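先月から、仕事の半分が画面の中になりました。

Trovsideの出荷場で箱詰めをしている、という自己紹介をずっとしてきたので、最近は人に説明するのがちょっと面倒です。箱詰めもしてます。してるんですけど、午後はだいたい椅子に座って、白いロボットの腕を眺めたり動かしたりしています。
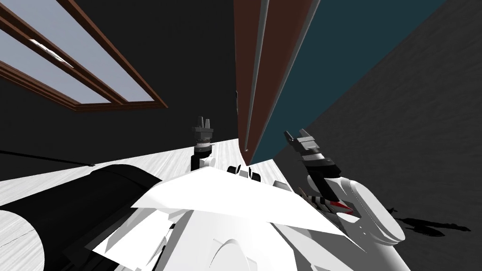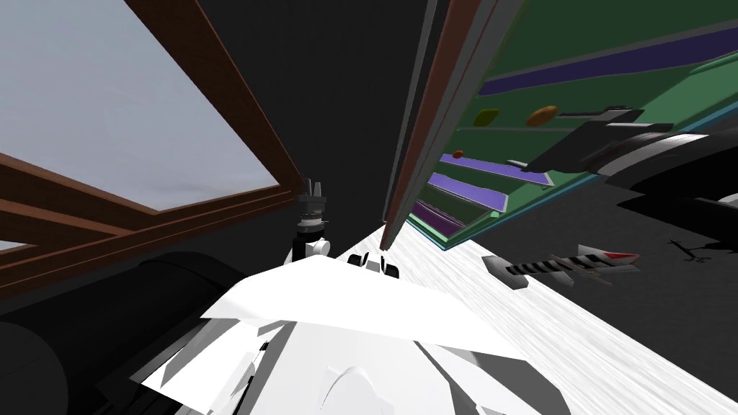
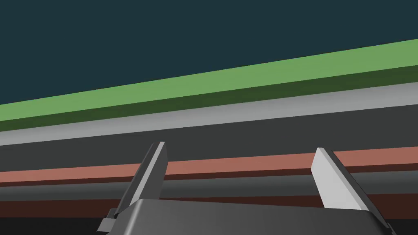 三枚ともシミュレーターの中。

2,640 words

うちの出荷場、前にも書いたとおり雑貨と食品とおもちゃがごちゃ混ぜで来るところです。マグカップの次にじゃがいもが来て、その次にぬいぐるみ、みたいな。正直この「ごちゃ混ぜ」があるから機械化は当分ないだろうと、みんなのんびり構えてました。私もです。隣の棟は箱の大きさがそろってるので早かったんですよね。あっちにコンベアと自動の仕分けが入ったときも、へえ〜、くらいの気持ちで見学に行って、帰りに自販機でココア買って終わり。

それが春前の朝礼で、うちにも入れますという話になりました。腕が2本あるやつ。機種の名前はDramaniです。現場では早くも「ドラさん」です。さん付け。

で、そのドラさんにいきなり本物の商品を触らせるわけにはいかないので、まずは練習用のソフトでいろいろやらせます。こっちの名前がZallell。読み方で現場が割れていて、私は「ザレル」派、事務所は「ザーレル」派。説明会の人は毎回ちょっとずつ違う発音をしていた気がします。

## 私の係

手を挙げた人のなかから2人選ばれて、そのうちの片方が私でした。選考基準は知りません。たぶんゲームが好きだと履歴書に書いたからだと思う(十年以上前の履歴書だけど)。

やることは地味です。ソフトの中でロボットの腕を動かして、物をつかんで、置く。それを記録する。ほかの人が動かした分や、腕が自分で動いた分を見て、「これはよし」「これはだめ」とボタンを押していく。だめのときは理由も選びます。指を閉じるのが早い、持つ場所が悪い、置き方が雑。最後のやつは新人さんに言ってきたことそのままなので、選ぶたびに昔の自分に言われてるみたいで、なんともいえない気持ちになります。

二枚目に、緑の板に紫のしましまが入ったところがあるでしょう。そこに楕円のものが載ってますよね。オレンジっぽい茶色のやつ、私はじゃがいもだと思ってるんですけど、もう一人の係はパンだと言って譲りません。じゃがいもとパンでは持ち方がぜんぜん違うので、これは本当は大事な問題なんです。じゃがいもはわりと力を入れていい。パンをあの調子でつかんだら指の跡がつく。お客さんに指の跡つきのパンは出せません。

という話を説明会の人にしたら、すごい勢いでメモを取ってくれました。逆にこっちがびっくりしました。え、そこなの? と思って。私たちには当たり前すぎて、手順書のどこにも書いてないんですよね。

あと、しましまの細長いおもちゃのロケットみたいなのも二枚目にあります。私これが好きで。本物の現場でもああいう、先がとがっていて後ろに羽根みたいなのがついてるものって、箱の中での向きにすごく悩むんです。羽根を壁につけると曲がる。先っぽを壁につけると箱に穴があく。正解は斜めに寝かせて緩衝材を後ろ側に多め、なんですけど、これを言葉にしたのは今回が初めてでした。入社してから一回も言葉にしたことがなかった。先輩に手つきで教わって、後輩に手つきで教えてきたので。

三枚目はつかむところの寄りで、指が開いて、間に何もない状態。私はこの「開いて待ってる」ところを見るのがけっこう落ち着きます。後ろのサーモンピンクの帯もかわいい。うちの出荷場にはピンクのものがひとつもないので、新鮮です(床は灰色、棚も灰色、制服も灰色)。

一枚目は白い体がどーんと写っていて、片方の腕がぐっと上がってます。窓もあるんですよ。現場には窓がないから、ソフトの中のほうが環境がいいじゃないかと休憩室で話題になりました。

## 変わったこと、いろいろ

まず腕が楽です。これは書いておきたい。右の手首がずっとだめで、冬は湿布が手放せなかったんですけど、午後が座り仕事になってから湿布の減りが明らかに遅い。そのかわり肩がこります。目も疲れます。同じ場所ばっかり見てると、家に帰って冷蔵庫を開けても、牛乳パックのどこをつかむのが正解か考えてる。ちょっと怖い。

それから、静か。箱詰めのときって手は忙しいけど口はわりとあいてるので、隣の列と一日中どうでもいい話をしてるんです。昨日のドラマとか、スーパーの卵の値段とか。画面の係はそれができません。もう一人と並んで座ってても、お互いヘッドホンみたいなのをつけてるし、集中してるし。最初の週は帰り道にやたら独り言が出ました。しゃべり足りなかったんだと思います。

逆に、これはいいなと思ったのは、質問されることが増えたこと。うちの班は27人いるんですけど、いちばん手の速い大先輩(もうすぐ定年)が、この前初めて画面の部屋に来てくれました。機械は嫌いだとずっと言ってた人です。後ろに立って黙って見てて、ドラさんが箱のふちのところで手間取ったのを見て「先に奥から入れんから」とひとこと。そのまま帰っていきました。かっこよすぎる。翌日も来ました。その次の日も来ました。今では自分の椅子があります。

その人の「奥から」は、いま選ぶ理由の一覧にちゃんと入ってます。私が頼んで足してもらいました。

## 不安の話もする

楽しそうに書いてますけど、みんながみんなそういう感じではないです。

同じ系列のIndaleの出荷場には先に入っていて、そこから応援で来た人に話を聞く機会がありました。人は減らしてない、と言ってました。ただ、辞めた人のあとを募集してない、とも。それって減ってるのと何が違うんだろうと、帰りの電車でずっと考えてました。答えは出てません。うちは「当面は今の人数で」という説明で、この「当面」がいつまでなのか、聞いた人がいたんですけど、返ってきたのも「当面は当面です」みたいな感じで。そこはもうちょっと頑張って答えてほしかった。

短時間で入ってるパートさんたちの心配も、そばで聞いていて胸にきます。画面の係は研修があるので、長い時間入れる人じゃないと手を挙げにくいんですよ。子どものお迎えがある人は最初から無理。私が選ばれたのも、結局は夕方までいられるからというのが大きかったんじゃないかな。面談のときに、研修を午前だけの日に分けられないかと言ってみました。検討しますとのこと。検討の結果はまだです。また聞きます。

お給料は、画面の係に手当がちょっとつきました。ちょっとです。ランチが豪華になる、くらいのちょっと。でも私が押している「よし」「だめ」って、要するに私が何年もかけて覚えたことを渡してるわけじゃないですか。それの値段がこれでいいのかは、よくわかりません。高いのか安いのか比べる相手もいないし。大先輩なんて椅子に座って口を出してるだけなので手当ゼロです。これは本当におかしいと思うので、次の面談で言うつもりです。本人は「いらん」と言うに決まってるけど。

自分の仕事がなくなるのを自分で手伝ってるんじゃないの、と妹には言われました。言い方! でもまあ、考えないわけじゃないです。考えないわけじゃないんだけど、ドラさんがうまく置けたときは普通に「よしっ」と声が出ちゃうんですよ。新人さんが初めて割れ物の箱をひとりで閉じられたときとおんなじ声が出る。これはもう性格なんでしょうね。

## 今のところの一日

朝は普通に箱詰め。お昼前に一回休憩があって、ここでみんなとしゃべりだめします。冗談じゃなく、しゃべりだめという感覚があるんです。お昼を食べて、午後は画面の部屋。途中で目の休憩を取るように言われていて、そのときは廊下の端まで歩いて戻ってきます。廊下の端には何もないです。消火器があるくらい。

終わる前に、その日だめだったやつをもう一人の係と見直します。二人の意見が分かれたのは印をつけておいて、次の日に大先輩に見てもらう。だいたい三秒で決着がつきます。パンかじゃがいもかだけは「食ったらわかる」とのことで、未決着です。

困っていることもひとつ。画面の中の物って、重さがわからないんですよね。動き方で想像するしかない。現場だと持った瞬間に「あ、これ中で割れてるな」とか「一個足りないな」とか、手がわかるじゃないですか。あれはどうやってドラさんに渡すのか、説明会の人にも聞いたんですけど、そこは課題です、と真面目な顔で言われました。課題なんだ。少しほっとした自分がいます。

本物のほうが現場に来るのは六月の予定らしいです。置き場所をつくるために、うちの班の棚をひとつ動かさないといけなくて、よりによってそれがテープと緩衝材の棚。いちばん使う棚です。動かす先がトイレの前の通路しかないという話になっていて、目下、班の最大の関心事はロボットよりもこっちです。私は反対です。あそこ暗いし、台車がすれ違えないので。

動きがあったらまた書きます。あと手首におすすめの湿布がある方、コメントで教えてください。においが弱めのだと助かります。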